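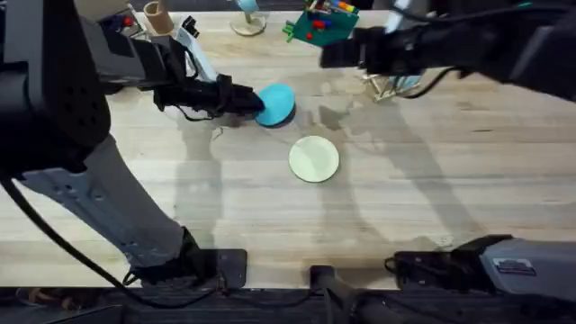
A teal disc and a pale green plate on the table.

Plates wanted for the Mostyn kitchen

February | By the Mostyn newsletter desk
Print this item | E-mail this item

The shared kitchen at Mostyn is short of small plates again. We had 68 at the start of the winter and the shelf is now down to 40. Plain ones in any color are fine, as long as they are flat enough to stack.

Leave them at the Salmont Street door before 6 p.m. Chipped plates can't be used for meals, but the Lutudville craft table will take up to 19 for paint. Bowls are not needed this time.

Last updated: February, 4:40 p.m.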